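Ovura Planner 動作計画・タスク計画ソフトウェア

製品トップ | 機能 | 動作環境 | ライセンス | お問い合わせ

Ovura Plannerは、家庭内作業を対象とする移動マニピュレータ向けの計画ソフトウェアです。開発元はGateck。台車の経路、アームの軌道、作業手順の三つを一つのプロセスで扱い、シミュレータと実機に同じインターフェースで接続します。

主な機能
・占有マップからの台車経路生成
・把持候補の列挙と到達可能性の判定
・自然文の指示から作業手順への展開
・計画ログの保存と再生

室内移動の計画
標準添付のシミュレーション環境「Ledora」には、家具を配置した住居のシーンが含まれます。台車の経路は、壁や収納家具のような大きな障害物と、踏み台のような背の低い障害物を別の層で保持して計算します。低い障害物の上をアームが通過する軌道も候補に残るため、狭い部屋でも解が見つかりやすくなります。層ごとの余裕距離は設定ファイルで変更できます。

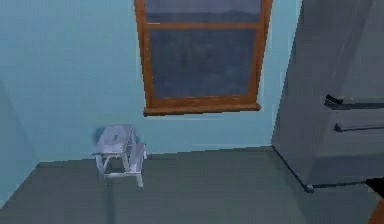
層を分けてから、家具の脇で計画が止まることが減りました。ただ、余裕距離の初期値はうちの台車には広すぎたので、最初に見直すことをすすめます。(Sevim Öztürkmen)

余裕距離の初期値は200 mmです。台車の外形を登録すると、外形に合わせた推奨値が設定画面に表示されます。推奨値は自動では適用されません。

卓上作業の計画
食卓のシーンでは、パン、トマト、りんご、瓶、マグカップ、カトラリーなど、形も大きさも異なる物体を同じ計画器で扱います。「トマトを青いトレーに入れる」といった指示は、対象の特定、接近、把持、搬送、解放に展開されます。対象が椅子の座面にある場合も、卓上の物体と同じ形式で目標に指定できます。細いナイフなど把持候補が少ない物体には、候補の評価値を一覧で確認する画面を用意しています。
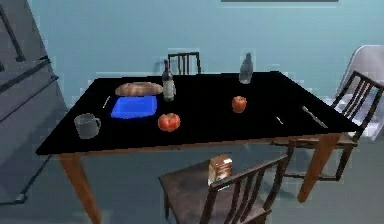 Akgül 2022年7月7日
バージョン8の提供を開始しました。変更点は次のとおりです。
・把持候補の探索を並列化し、1回の要求で最大1,000件まで評価できるようにしました。
・透明な物体に対し、深度の欠損を補完する前処理を追加しました。初期状態では無効です。
・計画に失敗した場合、到達不能、干渉、時間切れの区別をログに記録します。
・Ledoraの回帰試験を103件に拡充しました。試験の定義ファイルは製品に同梱しています。

6月に配布した評価版の設定ファイルは、付属の変換ツールで読み込めます。把持候補の重みだけは引き継がれないため、変換後に再設定してください。

動作環境
OS:Linux(64ビット)
API:C++、Python
GPU:深度補完を使用する場合に必要

ライセンス
研究用と商用の2種類があります。いずれもLedoraの使用権を含みます。研究用ライセンスの申請には所属機関のメールアドレスが必要です。

お問い合わせ
導入と見積もり:Fadime Çınar
技術サポート:Ewan Laing
サポートへの連絡には、計画ログとシーンファイルを添付してください。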